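3. 재료 및 방법

3.1 분류 대상과 범위

본 절에서는 소형 혼합 물품의 상자 단위 수납 작업을 대상으로 작업대 구성, 물품 분류 기준, 배치 절차 및 기록 항목을 기술한다. 여기서 혼합 물품이란 형상과 재질, 취급 조건이 서로 다른 품목이 하나의 작업 단위 안에 섞여 있는 경우를 말하며, 소규모 창고나 실험실 비품실에서 반품 및 재고 정리 과정에 흔히 발생한다. 단일 품목의 적재 문제는 선행 연구에서 충분히 다루어졌으나, 원통형 용기와 판상 부품이 같은 상자를 공유하는 조건에서 배치 순서가 내부 이동과 재작업에 미치는 영향은 별도로 검토할 필요가 있다.

물품은 Gramimholm 보관동의 비품 목록에서 선정하였다. 목록에 등재된 품목 가운데 한 변 또는 지름이 상자 내측 단변의 절반을 넘는 것, 액체가 개봉된 상태로 담긴 것, 날카로운 모서리가 노출된 것은 제외하였다. 남은 품목에서 총 60점을 추출하여 다음의 네 군으로 나누었다. 제1군은 금속제 또는 경질 플라스틱제 원통형 용기, 제2군은 인쇄회로기판을 포함한 판상 부품, 제3군은 종이 또는 골판지로 된 소형 포장 상자, 제4군은 케이블이나 천 소재와 같이 형상이 고정되지 않은 물품이다.

군의 구분은 용도가 아닌 취급 특성에 따른다. 예를 들어 동일한 전자 부품이라도 외장 상자에 들어 있으면 제3군, 기판이 노출되어 있으면 제2군으로 처리하였다. 같은 이유로 뚜껑이 있는 용기와 뚜껑이 없는 용기는 모두 제1군에 속하되, 기록표에서는 하위 부호로 구분하였다. 판정이 엇갈린 품목은 중량 대비 최대 투영 면적을 비교하여 가까운 군에 배정하였다.

3.2 작업대와 수납 상자

작업대는 백색 무광 상판을 사용하였다. 상판 위에는 수납 상자와 해당 회차의 물품만을 두고, 공구와 기록지는 별도의 선반에 보관하였다. 백색 상판은 녹색 또는 금속색 물품의 윤곽을 구분하기에 유리하나, 백색 포장 상자의 경우 경계가 약해지는 단점이 있다. 이에 제3군 물품 중 외면 전체가 백색인 품목은 예비 시험 이후 다른 품목으로 대체하였다.

수납 상자는 Kramer 계열의 청색 플라스틱 상자로 통일하였다. 상단 테두리가 둘러져 있고 외벽에 리브가 있으며, 내부 바닥에는 격자 무늬가 성형되어 있다. 바닥 격자는 상자의 강성을 높이지만, 얇은 기판을 직접 놓을 때 모서리가 격자의 홈에 걸릴 가능성이 있다. 또한 원통형 용기를 눕혀 놓는 경우 격자의 방향과 용기의 축 방향이 이루는 각에 따라 초기 구름의 정도가 달라진다. 예비 시험에서는 바닥에 완충재를 깐 조건과 깔지 않은 조건을 비교하였으며, 본시험에서는 현장 조건에 맞추어 완충재를 사용하지 않았다.

상자의 위치는 작업대 중앙 부근으로 하였으나 방향은 고정하지 않았다. 실제 정리 작업에서는 상자가 작업대의 변과 정확히 평행하게 놓이는 경우가 드물고, 약간 틀어진 상태에서 투입이 이루어지기 때문이다. 회차별 상자의 방향은 장변과 작업대 전면 변이 이루는 각으로 정의하고, 첫 물품을 투입하기 전에 한 차례 측정하였다. 투입 중 상자가 밀린 경우에는 원위치로 되돌리지 않고 변위만을 기록하였다.

3.3 배치 절차

각 회차에는 네 군에서 추출한 물품 5점을 배정하였다. 한 회차에 제1군과 제2군이 모두 포함되도록 하였으며, 나머지는 무작위로 구성하였다. 전체 시험은 200회차이고, 이를 세 가지 배치 규칙에 나누어 적용하였다.

규칙 A는 중량이 큰 물품부터 투입하는 방식이다. 제1군의 내용물이 든 용기가 대체로 먼저 투입되고, 제2군의 기판은 마지막에 놓인다. 규칙 B는 접지 면적이 큰 물품부터 투입하는 방식으로, 판상 부품이 바닥에 먼저 놓이고 용기가 그 옆 또는 위에 위치하게 된다. 규칙 C는 물품 사이의 접촉 제한을 우선하는 방식이다. 제2군의 노출된 접점면이 제1군의 금속 표면과 맞닿지 않도록 두 군을 상자의 서로 다른 단변 쪽에 배치하고, 그 사이를 제3군 또는 제4군으로 채운다. 제3군과 제4군이 모두 없는 회차에서는 사이 공간을 비워 두었다.

투입 전 물품은 상판 위에 서로 닿지 않게 놓았다. 기판은 부품면을 위로 하여 눕혀 두고, 식별용 라벨이 있는 경우 라벨이 보이는 방향을 택하였다. 용기는 세우는 것을 원칙으로 하였으나, 지름에 비해 높이가 큰 용기는 눕힌 상태를 허용하였다. 투입 시 용기의 자세는 제한하지 않았다. 뚜껑의 방향은 투입 직전과 상자 안에 안착한 이후의 두 시점에서 기록하였으며, 상자 쪽을 향하는 경우, 반대쪽을 향하는 경우, 위를 향하는 경우로 부호화하였다.

그림 3은 제1군과 제2군의 물품이 한 작업대에 놓인 배치의 예를 나타낸다. 상자는 비어 있고, 기판은 상판 위에 비스듬히 눕혀져 있으며, 금속제 원통형 캔은 뚜껑이 상자 쪽을 향한다. 이와 같은 자세는 기록표에서 상자 방향 부호로 처리된다.
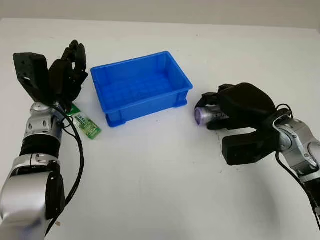
그림 3. 백색 작업대 위의 청색 수납 상자와 두 종류의 물품. 상자 왼쪽에 녹색 인쇄회로기판, 오른쪽에 보랏빛 뚜껑의 은색 원통형 캔이 있다.

3.4 기록 항목과 판정 기준

각 회차에 대하여 네 가지 항목을 기록하였다. 첫째는 점유 면적비로, 상자 내측 바닥의 면적에 대한 물품 투영 면적의 비이다. 물품이 겹친 부분은 한 번만 산입하였다. 둘째는 접촉쌍의 종류이다. 서로 닿은 물품의 조합을 군 단위로 표시하고, 제1군과 제2군의 접촉이 존재하면 해당 회차를 접촉 회차로 분류하였다. 셋째는 재작업 여부로, 이미 투입한 물품을 꺼내거나 위치를 바꾼 경우를 뜻한다. 손끝으로 가볍게 밀어 간격을 조정한 경우는 재작업에 포함하지 않았다. 넷째는 운반 후 변위이다.

운반 후 변위는 수납을 마친 상자를 Valley형 대차에 올려 정해진 경로를 한 차례 이동한 다음 측정하였다. 이동 시간은 60초로 고정하였다. 제1군은 용기 바닥 중심 또는 축의 중점, 제2군은 기판 외곽의 대각선 교점을 기준점으로 삼았고, 제3군은 윗면의 중심을 사용하였다. 제4군은 형상 변화로 인해 기준점을 일관되게 정할 수 없으므로 변위 산출에서 제외하였다. 기준점이 다른 물품에 가려진 경우에는 위의 물품을 들어낸 뒤 측정하고 비고란에 표시하였다.

판상 부품의 손상 여부는 운반 후 육안으로 점검하였다. 점검 부위는 모서리, 노출 접점, 라벨의 세 곳이며, 투입 전 상태와 비교하여 새로 생긴 긁힘이나 들뜸이 있으면 이상으로 판정하였다. 전기적 기능 시험은 본 연구의 범위에 포함하지 않았다. 따라서 이하에서 말하는 손상은 외관상의 손상에 한정된다.

3.5 자료 처리

규칙 간 비교에는 회차를 단위로 한 값을 사용하였다. 점유 면적비는 규칙별 중앙값과 사분위 범위로 정리하였고, 재작업 여부와 접촉 회차의 비율은 교차표로 비교하였다. 변위는 군별로 분리하여 분석하였다. 원통형 용기의 변위는 눕힌 용기와 세운 용기에서 분포의 형태가 크게 다르므로 합산하지 않았다.

기록표의 정리에는 Drukier 양식을 따랐다. 이 양식은 물품 부호, 군, 하위 부호, 투입 순서, 안착 자세를 한 행에 기재하며, 동일 물품이 여러 회차에 등장하더라도 매 회차 새 행을 부여한다. 누락된 항목은 추정값으로 채우지 않고 결측으로 두었다. 상자가 대차 위에서 기울어 물품이 밖으로 나온 회차는 변위 분석에서 제외하되, 점유 면적비와 재작업 분석에는 유지하였다.

3.6 방법상의 제한

본 절차에는 몇 가지 제한이 있다. 우선 수납 상자가 한 종류로 한정되어 바닥 격자의 간격이나 벽 높이의 영향을 분리할 수 없다. 평탄한 바닥의 상자에서는 눕힌 용기의 변위가 본 시험의 값과 다를 수 있다. 또한 제1군 용기의 내용물 양을 균일하게 조정하지 않았으므로, 규칙 A의 투입 순서는 용기의 크기와 반드시 일치하지 않는다. 작은 용기가 큰 빈 용기보다 먼저 투입된 회차도 포함되어 있다.

규칙 C에서 사이 공간을 비워 둔 회차의 해석에도 주의가 필요하다. 투입 직후에는 접촉이 없더라도 운반 중 용기가 굴러 기판과 닿을 수 있으며, 접촉쌍은 운반 전 상태를 기준으로 기록되었다. 운반 후의 접촉은 비고란에만 남겼으므로 4절의 접촉 회차 비율에는 반영되지 않는다. 이 항목의 별도 집계는 부록의 표에 수록하였다.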